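Workshop Tips: When the Gripper Drops the Cup
By Nazanin Shirazi
Updated August 30, 2026

If you use a gripper in your shop, hand-held or on an arm, sooner or later you will drop something that breaks. Ours was a drinking glass. It slid out of the fingers in June, went off the table and left pieces as far as the door. Manouchehr Mousavi had one in his thumb. It was a small cut, but it took us most of an afternoon to work out what had gone wrong, and the answer was dish soap.

These are the habits we picked up afterward. They apply to cups, jars, bottles and anything else round and smooth.

Clean the pads first

A worn pad looks worn. A soapy pad looks fine. Somebody had wiped ours down with a sponge straight from the sink and let them dry that way, and the film left in the texture was enough to let the glass creep. Use warm water with nothing in it and an old toothbrush, and work along the grooves. Dry with a lint-free cloth. Don't use oil, furniture spray or hand lotion anywhere near the pads, and if you have just put lotion on, wear gloves.

Wipe the cup as well. A rinsed cup that still feels slick to your fingers will be slick to the gripper.

Pick where you hold it

A straight-sided cup can be held across the middle or end to end. Across the middle is kinder to the cup. The curve means only a narrow strip of pad is touching, though, so it can roll. End to end, with one pad on the base and the other on the rim, it won't roll, but all the force lands on the rim, and the rim is the part that chips. Check it with a fingertip before you start (gently), and throw out anything with a nick. If you have to squeeze hard to keep hold of it end to end, stop and look at the pads again.

Never hold a stemmed glass end to end. We tried it once with a Milteo wine glass and it snapped at the stem.

Close slowly

Most of our breakages after the first one came from closing too fast. Let both fingers touch, wait, and then add pressure a little at a time. If only one finger is touching, the cup will skate sideways when the other one arrives. Shift the gripper over until the gaps match.

If your gripper has a force setting, start at the lowest and go up. Ours runs to 34 on the dial and we have never needed more than 10 for a cup. Write the number on a piece of tape and stick it where you can see it.

Lift a finger's width and stop

Before you carry anything, raise it a finger's width off the table and hold it there while you count to 7. A slipping cup will usually show itself in that time, and it has nowhere to fall. Tilt it a little each way. If it moves in the pads, put it down.

Keep the drop short

Work over the middle of the table. The June glass would have survived a fall onto the tabletop; the floor was what finished it. A folded towel or a rubber mat helps. We use an old Pavex bath mat, cut in half. Keep shoes on, and move cables out of the way before you start walking about with a headset on. You can't see the floor well in one, and a trip with a glass in the grip is worse than a drop.

If it does break

Open the fingers and step back. Don't grab for the cup, and don't put your hand between the pads to pull a piece out until the power is off - Manouchehr's thumb was cut this way, after the glass had already landed. Pick up large pieces with gloves, sweep, then go over the area with damp paper towel. Brush the pads out too. Splinters sit in the texture and will scratch the next thing you pick up. Ours hid one for days.

Sanding pads

When cleaning no longer helps, a few light strokes with 400 grit paper will bring back some bite. Go easy. If the texture is gone, replace the pads, both at once.

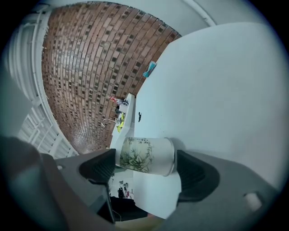
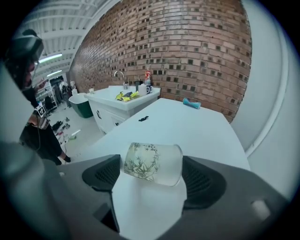

The bamboo-leaf cup and the gripper's two fingers.

Spare pads for ours come from Jimidico. Keep one set in the drawer, in a closed bag so they don't collect dust.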